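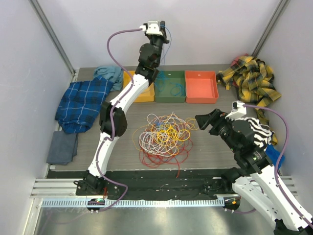

Untangling and sorting spare cables

You'll read that a shake of talc loosens a knot of wires. I tried it and got a knot with talc on it.

Find a free end and work it back through the pile, keeping everything slack. Pulling tightens it. Colour helps a bit: do all the red, then the yellow, and put each lot in its own tray.

Skip the Vosel winder - 14 pounds for a plastic spool. A loose coil and a twist tie do the same job. Lucinda Holloway swears by toilet roll tubes, but mine were squashed by April.

Bin anything with split insulation.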